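We use cookies to remember your settings. Accept – Manage

Minutes – simulated cell, two-hand organizer task
Saturday, start at 4

Present: Vasanthi Nadar (chair), Dayana Salazar, Wilson Mamani, Nurhan Gezer (minutes). Absent with notice: Ionuț Pop.

1. The last minutes were accepted with one correction: the log has 1,575 entries.

2. Setup of the cell. Dayana reported that the wrist limits of both arms are now loaded from one file. Wilson asked that the start pose is checked again after every change to this file. Agreed.
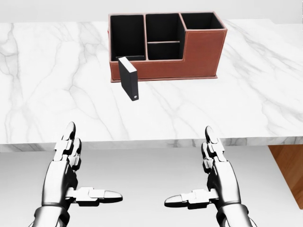
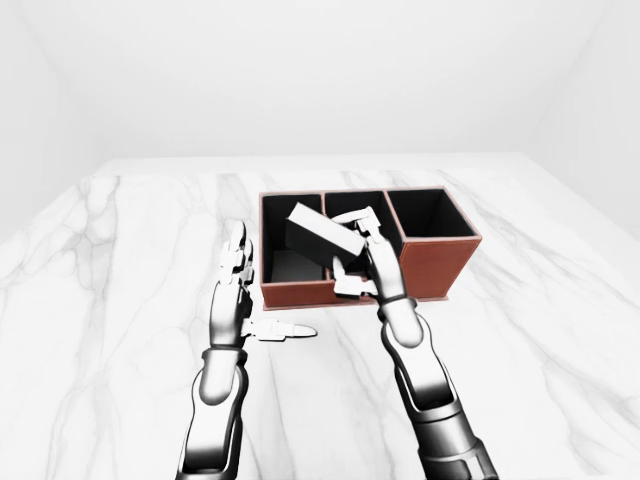
Marble top, leather organizer and both hands, all four views from the simulator.

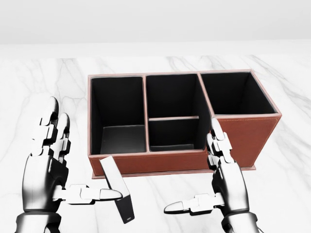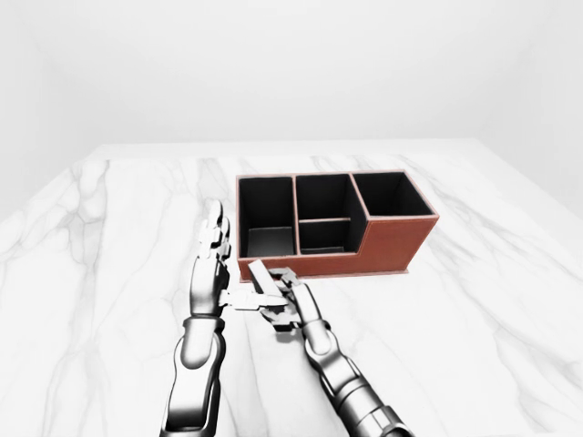
3. Thumb contact. Vasanthi finds the contact setting of the right thumb too soft. Dayana will try a harder value and run 90 episodes with it. The left hand stays with the old value for the moment.

4. Maintenance of the model. The joint names from Voltarance and our own do not match in 8 places. Ionuț has the list – Nurhan will ask him for it.

5. Next meeting in October, room Privov.

End of meeting 4:50.

Recent items
Minutes – gripper spare parts
Alvarado cell: calibration notes
Ondix license renewal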